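Curero文化中心书法教室整修后重新开放

Curero文化中心二层的书法教室完成整修，自十二月起恢复对外开放。整修工作由中心与Clinport社区教育处共同组织，内容包括墙面粉刷、照明更换、桌椅修复以及教学用具的清点与补充。首场公开课于周四晚间七时举行，参加者为中心各语言班与艺术班的在册学员及附近居民。

据中心介绍，书法教室原为阅览室的一部分，后隔出单独使用，多年来主要承担成人书法班、少年习字班和节庆活动的教学任务。原有灯具偏暗，灯管又装在教室后部，学员伏案书写时手影常落在纸面上，影响临帖。此次整修将灯具移至桌面正上方，并在每排座位之间留出较宽的过道，方便教师往来指导。窗帘改为可分段调节的式样，白天上课时可视光线情况放下一半。

中心艺术教育部主任Mahnaz Farahani在开放仪式上表示，书法课程在中心开设以来，学员构成变化较大，早期以华人家庭子女为主，近年来本地成年学员逐渐增多，其中不少人此前没有接触过中文。她说，教室的布置应当让初次走进来的人能够安静地坐下，看清楚笔、纸和字帖，也应当让老学员保持原来的书写习惯。对于两类学员的课程安排，中心将继续采取分班授课、合班展示的办法。

在用具方面，中心本次共购置毛笔80支，按用途分为楷书用笔、行书用笔和大字用笔，分别存放。新购毛笔在发放前由教师统一开笔，学员第一次上课时即学习润笔、舔笔和洗笔的步骤。旧有毛笔经过检查，笔锋尚好的继续使用，脱毛严重的停止用于临帖，改作练习控笔或少年班涂色之用。

笔架的使用也作了统一规定。以往课后毛笔多平放在托盘内，笔根部位不易干透，时间一长容易脱毛，笔杆接口处也会开裂。现改为课后洗净、理顺笔锋，再将笔尖朝下悬挂。教室内陈设的笔架为深色木制，横梁一端雕有龙头，立柱经车制成形，下部横档带有镂空雕饰，与深色桌面相配。

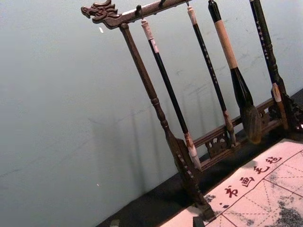

毛笔悬挂的顺序由授课教师决定，大字用笔与小笔之间须留出空隙，避免笔锋相互挤压。中心要求学员取笔时用手托住笔杆上部，先将挂绳从钩上提起，再把笔移开，不得直接向下拉扯。每次下课前十分钟为整理时间，学员须完成洗笔、挂笔和擦拭桌面三项工作后方可离开。

初学阶段将较多使用水写布。水写布以清水书写，字迹显现后随水分蒸发逐渐消退，可反复使用，适合练习基本笔画和结构。教师认为，初学者在水写布上练习时顾虑较少，下笔较为放松，同时也便于在同一位置多次重写一个笔画。水写布使用后应平铺晾干，不宜折叠存放，也不得沾染墨汁。进入临帖阶段以后，学员改用毛边纸，结课作品使用宣纸。

课程设置方面，新一期成人书法班每周授课2次，每次八十分钟，前半段由教师讲解和示范，后半段为个人练习与逐一批改。第一阶段讲授执笔、坐姿和楷书基本笔画，第二阶段临写颜体与欧体范字，第三阶段由学员自选碑帖，在教师指导下完成一幅短句作品。少年习字班仍安排在周末上午，课时较短，内容以笔画游戏、认字和春联书写为主。两个班次均不设入学考试，但中途插班者须先与教师面谈，由教师根据其书写基础确定所在阶段。

负责成人班教学的Daithí Kavanagh学习书法多年，曾在中心担任助教。他在公开课上示范了横、竖、撇、捺的起笔与收笔，并就执笔高低对线条的影响作了说明。他指出，初学者往往急于写整字，对一个笔画从落笔到提笔的过程注意不够，因此课程前几周的练习量虽大，所写内容却十分有限。他还提醒学员，不必在一开始就购买昂贵的用具，一支弹性适中的兼毫笔、一块水写布和一本印刷清晰的字帖已能满足第一阶段的需要。

公开课后半段为自由练习。学员依次领取用具，在教师带领下书写“永”字，并就各自遇到的问题提问。提问较为集中的有两点，一是笔锋散开后如何收拢，二是在家练习时应当坐着还是站着书写。Kavanagh答复说，笔锋散开时应停笔，在碟边轻轻舔顺后再写，不可用手捻；写小字和中等大小的字宜坐，写大字宜站，站立时桌面高度应与腰部大致相当。

本次整修的木工部分由Raudsepp木作坊承担。作坊对教室原有长桌进行了加固，重新处理了桌面，并修补了部分椅背的松脱之处。中心方面表示，原有桌椅使用年限虽长，但木料完好，经修复后可以继续使用，因而未作整体更换。墙面选用偏浅的灰绿色，与深色木制家具对比清楚，也便于日后悬挂学员作品。

教室内另设字帖架和工具书架，陈列常用碑帖的影印本、书法字典以及双语教学手册。双语手册由中心教师自行编写，收录笔画名称、用具名称和课堂常用语，每个词条均附拼音与释义。手册目前仅供课堂借阅，学员不得带离教室。中心计划在本期课程结束后收集使用意见，对词条加以修订，再考虑印发给学员。

为配合教室开放，中心还将在一层走廊举办小型学员作品展，展出历年结课作品及春联、扇面等。展览由学员自行挑选作品，每人以一件为限，教师不作评奖。参展作品须在背面注明姓名、班次和所临碑帖，于开展前一周交至前台。Hosero图书馆将同期提供一批有关文房用具和汉字演变的图书，供观众在展区内翻阅。

Farahani表示，节前中心还将安排一次集体书写春联活动，届时书法教室与一层大厅同时使用，大字用笔和红纸由中心准备，已报名书法班的学员可协助初次参加者裁纸、折格。活动所写春联由书写者自行带走，未署名的留在中心，张贴于各教室门口。活动的具体时间和报名方式将另行公布。

新一期书法班即日起接受报名。成人班与少年班各设名额，报满后依次登记候补。报名者可在中心开放时间内到前台办理，也可委托家人代办，代办时须出示报名者的学员证。首次参加中心课程者应先填写登记表，领取学员证后再行选班。课堂用具由中心提供，学员如使用自备毛笔，应在笔杆上贴好姓名标签，课后与中心用笔分开悬挂。

书法教室平日下午向在册学员开放自习，使用前须在门口登记簿上签名。自习时间内不安排教师指导，室内不得饮食，墨汁须在指定桌面使用，洗笔一律在走廊水池进行。遇公开课或集体活动时自习暂停，有关通知张贴于教室门外的公告栏。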